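Torkbridge Harriers Question Plan to Replace Winter Track Nights With Korix Treadmill Sessions

Club asks for proof before October changeover at Lavton Stadium

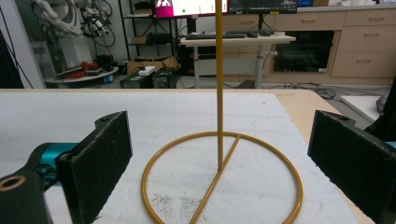 Rakiya Effiong told the club's sprint group that she would want to see one athlete, any athlete, run a faster 200 meters off a winter of treadmill work before she gave up her lane. She has asked the stadium operator for that evidence twice and says she has been sent the same brochure both times.

TORKBRIDGE – Torkbridge Harriers has written to the operator of Lavton Stadium to say it does not support the proposal to close the outdoor track on weekday evenings from October and move club training indoors, onto a bank of 10 Korix treadmills in the former weights room.

The operator describes the change as an upgrade. The club has read the proposal and can't find the part that gets better. The track would be dark after 6 p.m. for the whole winter. Sprinters, hurdlers and middle-distance runners would share the machines in booked slots, and the hurdlers have not been told what they are supposed to do in theirs.

Nearly half of the club's training group are sprinters. A 200-meter runner spends more than half the race on a bend. The treadmills go in a straight line. When this was raised at the open meeting, the answer was that the software has a "curve mode," which the club understands to be a picture of a curve on the screen. If there is more to it than that, we would be glad to be told.

There is also the matter of starts. Blocks can't be used on a belt. The operator's reply suggests that athletes do their block work in the corridor outside the changing rooms, which has a tiled floor and a fire door at one end. Our coaches will not be taking anyone out there.

The proposal makes a good deal of injury prevention. It says that cold-weather running causes muscle strains and that indoor training will "largely remove" them. No source is given. In our coaches' experience, most of the winter strains at this club come from short warm-ups, and a short warm-up is exactly what a booked slot encourages. An athlete with a fixed time on a machine and the next person waiting by the door is not going to spend it on drills and strides. The hamstring doesn't know it's in a nice warm room.

The club accepts that the floodlights cost money to run and that some winter evenings are miserable. Our athletes have stood on the back straight in sleet and would have paid to be elsewhere. We have offered to cut our track use to two evenings a week, to share those evenings with the Nwachukwu Running School, and to leave the far set of lights off when only the home straight is needed. The operator thanked us for the suggestion. It does not appear anywhere in the revised proposal.

Nor do the costs. The savings from the lights are given in a chart with no numbers on the side. The price of leasing the machines isn't given at all, and neither is the fee athletes would pay per slot, though the document does say it will be "competitive." We'd like to know with what.

Torkbridge Harriers is asking the operator to do the following before any changeover:

Publish the lease cost of the treadmills next to the expected saving on lighting.
State the slot fee for juniors and adults.
Name a club that has trained sprinters this way through a full winter, so that we can call its coaches.
Reply to the shared-evening offer in writing.

If the evidence is good, the club will look at it. Several of our distance runners already use treadmills on icy days and have no complaint about them as an extra. Using them as the whole of a winter's training is a different proposal, and so far it rests on a brochure.

Training continues outdoors as normal for now, including the Sunday morning session, which is open to anyone who would like to see what the track is used for. Spikes are optional. Gloves are a good idea.

Media inquiries should be sent to the Torkbridge Harriers club office at Lavton Stadium.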